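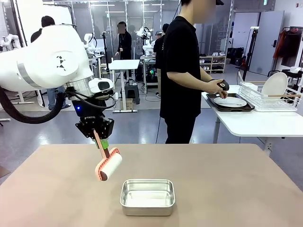

Como usar o rolo adesivo na cozinha (sim, na cozinha!)

Casa & Arrumação | Leitura de 2 min

Durante anos o meu rolo tira-pelos viveu pendurado ao lado dos casacos e só saía de lá quando eu me lembrava do gato. Agora tenho um segundo, de cabo rosa-claro, que mora na gaveta dos panos e trabalha muito mais do que o outro. Foi a Sanne Vanhove, minha vizinha dos tempos da rua Mulley, que me pegou a mania, e em julho, com as janelas abertas e pó a entrar por todo o lado, dá um jeitão.

O que uso: o rolo, uma recarga, um pano de microfibra e um tabuleiro de alumínio vazio para juntar a tralha miúda que anda espalhada pela mesa (clipes, elásticos, tampas sem dono).

1. Tira tudo de cima da mesa. As coisas pequenas vão para o tabuleiro, os pratos para o escorredor.

2. Arranca a folha usada até apareceres com uma limpinha. Se não encontras a ponta, passa a unha de lado, devagar. As recargas da Enen trazem picotado e rasgam bem; com as mais baratas já perdi 12 folhas de uma vez, um desespero.

3. Passa o rolo ligeiramente inclinado nos cantos e a direito no meio, sempre no mesmo sentido. Não carregues muito! A cola faz o trabalho sozinha, e se carregares fica marca em superfícies mate.

4. Duas passagens chegam para migalhas, farinha seca e purpurinas (as purpurinas do Natal ainda me aparecem, juro). Em cima de gordura ou água nem tentes, a folha descola-se toda.

5. Acaba com o pano ligeiramente húmido. Eu deixo secar uns minutos antes de voltar a pôr as coisas na mesa.

E o tabuleiro? Não passes o rolo por dentro se for para ir ao forno, lava-o com água morna e detergente suave e seca logo. O esfregão de aço risca o brilho, aprendi com o meu primeiro.

Quanto ao rolo, guarda-o com a capa ou embrulhado num bocado de papel vegetal, senão apanha o cotão da gaveta inteira. Uma recarga de 40 folhas dura-me cerca de 2 meses, mas eu também não tenho miúdos a fazer bolachas todas as semanas.

Para a próxima escrevo sobre os panos, que já me pediram.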